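Lower drawer on Pernby cabinet drifts open after closing 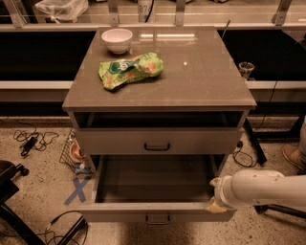

Two-drawer unit, lower drawer extended.

Asked 18/09/2025 in Furniture and Storage - 3 answers - viewed 94 times

I have a gray two-drawer Pernby cabinet on a concrete floor. The upper drawer stays shut. The lower one closes fully, then creeps forward by an inch or so over the next few minutes. It does the same with and without a load. The slides are side-mounted ball bearing type, no soft close, no lock. I have cleaned the tracks with a dry cloth and checked that the screws are tight. The floor slopes slightly toward the middle of the room because there is a drain there. Is this a slide problem or a leveling problem, and can I replace one pair of slides without taking out the upper drawer?

Answer 1 (accepted) - 11 votes

Check level first. Put a spirit level on the side panel, front to back, not on the top, which can bow. If the cabinet leans forward, shim the front feet until the bubble sits very slightly toward the front, so the unit tips back a hair. Use plastic shims on concrete. Cardboard compresses.

If it still creeps, look at the detent. Most plain ball bearing slides have a small rubber or plastic bumper at the rear that grips the inner member at the end of travel. When it wears or falls out, nothing holds the drawer in. Pull the drawer, release the levers on both sides (one goes up, one goes down) and compare with the upper pair. Wutton sells slides by the pair. Measure the closed length of the old one, not the depth of the drawer. The upper drawer can stay in if you have a short screwdriver.

Answer 2 - 2 votes

Had this on a Mösli file unit. A magnetic catch on the back panel fixed it. Get a weak one or you will be yanking the whole cabinet.

Answer 3 - 0 votes

Spray some Flunow in the tracks, works for everything

Comment on Answer 3: Lubricant will make it roll out faster. The drawer needs more hold at the back, and oil in the bearings collects grit.

Comment from asker: Shimmed the front feet, creep is down to almost nothing. Rear bumper on the left slide is missing. Ordering a pair.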